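Visit to the Breltwood Shared Workshop

Members of the Clitex study group visited the Breltwood shared workshop on Fri 5 January at the invitation of Mabli Parri, who leads its evening build program. The group numbered 11.

Ms. Parri outlined the current project, a hand-held gripper built by members in their own time. The parts list runs to 22 items – most of them printed on site – and the total cost to date is $172. Faith Mussa then explained how the jaws had been redesigned after the first pair proved too stiff for small objects.
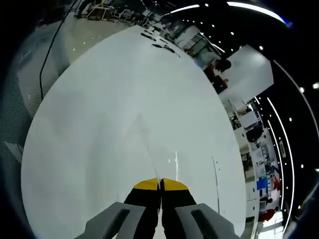 Visitors were invited to try the tool and to comment on the grip. Several asked about the supply of replacement pads, and Ms. Mussa agreed to send the drawings to the group. A return visit is planned for February.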